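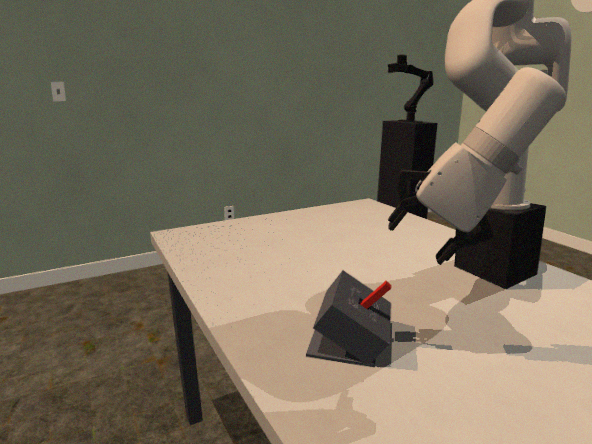 Can a recorded demonstration be replayed if the control rate was changed after it was recorded?

Replay only works at the rate stored in the episode header. Resample the actions first, or set the controller back to the old rate before loading the file.

Ticket: lever task, remote-control demos stop short of end of travel
Project: Gosura
Component: Skidier teleop bridge
Status: resolved, one item open
Opened: November

Reported behavior
Operator drives the simulated arm by remote control and pushes the red lever along its slot. On the operator side the push looks complete. In the saved episode the lever joint stops before the success threshold and the episode is marked failed. Of 25 demos recorded in the morning batch, 7 were marked failed this way. Same task file, same operator station, no change to the lever model since the last good batch.

Expected behavior
Saved lever position matches the live lever position at the end of the push.

Steps to reproduce
Load the lever task with the control box at its tilted pose.
Start recording from the Skidier panel.
Close the fingers, approach the lever, push to the end of the slot.
Press stop as soon as the lever reaches the end.
Open the episode and read the last lever joint value.

09:40
Checked the success threshold. Unchanged. Lowering it makes the failed episodes pass but the joint values are still wrong, so the threshold was put back.

10:15
Checked finger contact. Suspected slip at the lever tip. Contact log shows steady contact through the push in every failed episode. Friction setting left alone.

10:50
Compared timestamps. Operator commands and joint states are written by separate threads. In the failed episodes the last joint state is 300 ms older than the last command. In the good ones the two match to within one step. Failed episodes all have the stop press right at the end of the push. Where the operator held still before stopping, the file is fine.

11:30
Cause found. The stop handler closes the joint state writer before its buffer is emptied. Commands are written directly and are not affected. The end of the push is in the command stream and missing from the state stream.

13:05
Patched the handler on the Kekilberg machine. Stop now ends new writes, flushes the state buffer, then closes both streams. Ran 5 demos with an immediate stop. Last lever value correct in all of them, all marked success.

13:40
Tried to recover the failed episodes by replaying the command stream from the saved initial state. Works as long as the physics seed is restored too. Without the seed the fingers arrive slightly off and one replay missed the lever. With the seed, all 7 recovered and relabeled. Originals kept in the batch folder with the suffix _short.

14:20
Suwannarat training run was started on the morning batch before the fix. Run stopped. It had filtered on the success label, so the short episodes were not used as positives, but the filter also removed most of the fast pushes and the policy was learning a long pause at the end of the slot. Restarted with the recovered files.

Workaround for stations without the patch
Hold the controller still for a full second after the lever reaches the end, then press stop. Trim the pause afterward with the episode tool. Do not trim by command timestamp, use the state timestamp.

Open item
The panel shows "saved" as soon as the command stream closes. It should wait for both. Moved to a separate ticket under Skidier, low priority.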